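2023-08-15

Regelwerk Greifen, Fassung nach Sutholm. Ich hatte versprochen, dass es kürzer wird. Es hat jetzt zwei Seiten mehr.

Stand der Diskussion: In der Simulation darf der Arm bisher alles, was die Gelenkgrenzen hergeben. Das ist bequem und erzieht zu schlechten Manieren. Ab heute gelten im Simulator dieselben Regeln wie an der Zelle, also auch Kraftbegrenzung, Annäherung von oben nur mit reduzierter Geschwindigkeit und Abbruch bei unerwartetem Kontakt. Wer das im Skript auskommentiert, schreibt ins Protokoll, warum. "Zum Testen" zählt nicht als Grund, das steht da schon 64-mal.

Regel 7 (neu): Liegen gleiche Objekte nebeneinander, wird das Ziel vor der Annäherung per ID festgelegt und danach nicht mehr gewechselt. Bultum wollte "das nächstgelegene" stehen lassen. Nächstgelegen wozu, war dann die Frage - Handgelenk, Fingermitte, Kamera? Drei Antworten im Raum, alle im Brustton der Überzeugung. Geprüft wird an der Esszimmerszene mit den beiden schwarzen Spielzeugjets auf dem Stuhl. Der Tisch wäre die naheliegende Ablage gewesen, aber Regeln, die nur auf Tischen gelten, haben wir schon genug. 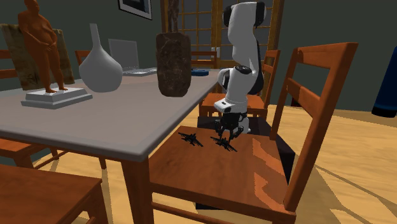 Nautiyal hat dazu an den Rand des Entwurfs geschrieben, eine feste ID sei schön und gut, aber an der echten Zelle vergebe die Erkennung nach jeder Verdeckung eine neue, und was sei die Regel dann noch wert? Berechtigt. Leider.

Ergänzung zu Regel 7 also: Geht die ID verloren, hält der Arm an, fährt auf Sicherheitshöhe und ordnet neu zu. Kein Raten anhand der letzten Position. Wartezeit vor dem zweiten Versuch 400 ms, danach Abbruch mit Eintrag.

Noch offen:

- Abstand der Finger zur Lehne. Unsere Kollisionsprüfung kennt bei Stühlen derzeit nur die Sitzfläche, für sie ist jeder Stuhl ein Hocker.
- Flügel und Leitwerk als verbotene Griffzonen? Zorano ist dafür, ich auch, das Netz aus dem Februar vermutlich nicht.
- Ticket 202 (Protokoll schreibt Abbrüche als Erfolg, wenn der Greifer dabei zu ist). Bis das behoben ist, keine Erfolgsquoten in Folien. Auch nicht mit Sternchen.

Abnahme der Fassung erst, wenn der Abbruch im Simulator und an der Zelle denselben Fehlercode liefert. Zurzeit sind es 2 verschiedene, und einer davon heißt OK.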